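Flinditz Growers' Co-operative
Minutes of the members' meeting, Monday, 7 pm, packing shed

In the chair: Yu-na Han
Minutes: I-seul Ra
Apologies: received from the usual people, and from the Seok farm, whose cows had got out.

1. Minutes of the last meeting
Agreed, after the word "heated" was changed to "lively" under item 4.

2. The drying shed
Yu-na reported that the roof is on and the doors are hung, though one of them opens the wrong way. The builder says it is the right way and that we have been walking up to it from the wrong side. Members asked for it to be rehung before the bean harvest. The builder's final bill is 527, against a quote that several members remembered as lower and one had kept. I-seul to write to him, enclosing the quote.

3. Hire of the seed cleaner
The cleaner went out to nine farms this season and came back from eight. The ninth has promised it for the weekend. There was a long discussion about whether the hire charge should go up. Members who own a lot of land thought not. Members who had spent a Sunday picking chaff out of the sieves thought it should. Put to a show of hands and carried: the charge goes up to 40 a day, and anyone returning it dirty pays for a second day.
It was asked what counts as dirty. The chair said members would know it when they saw it. The question was asked again and the chair gave the same answer, more slowly.

4. Ploltalo grant
The second part of the Ploltalo money has arrived, 911 in all, and must be spent by the end of June on "equipment for shared use". Suggestions from the floor were a moisture meter, a bag stitcher, a set of platform scales and a kettle. The kettle was ruled out by the chair as not being agricultural, and there was some feeling about this.
Agreed to buy the moisture meter and the scales. If there is anything left over, the stitcher will be looked at again. I-seul to get two prices for each, as the grant terms say we must - a rule we managed to overlook last time and were written to about.

5. Selling through Tallance
Tallance have offered to take almost all of our dried beans at a fixed price, provided they are graded into three sizes and delivered on pallets. At present we grade into two sizes, these being beans and small beans. Yu-na felt the offer was fair and that the price would not be bettered by standing in the market in the rain. Others pointed out that the market customers pay on the day, and Tallance pay when they remember.
Agreed to send them a third of the crop this year and see how we get on. Those who want to stay with the market may do so, but must say which they are doing before harvest and then do it.
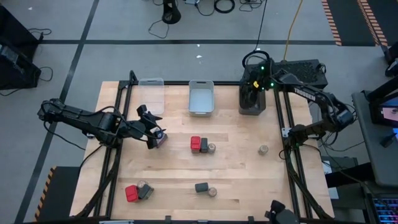 6. Sorting and grading
With three sizes to sort, the benches need settling before the crop comes in. The old trestles wobble and have shed splinters into the produce, which Tallance are unlikely to want at any size. Yu-na would like a plain butcher-block top with rails down both sides, and members liked the look of it. Price to be found out. Until then the trestles will be scrubbed and covered, and members on the sorting rota are asked to turn up for the hour they put their names against.

7. Any other business
The shed key is missing again. It was last signed for by someone whose handwriting is being looked into.
The Seok farm thanks all who helped with the cows. One is still in the churchyard.
The kettle was raised again and ruled out again.

Meeting closed at 9.20 pm. Next meeting in the drying shed, if we can get the door open.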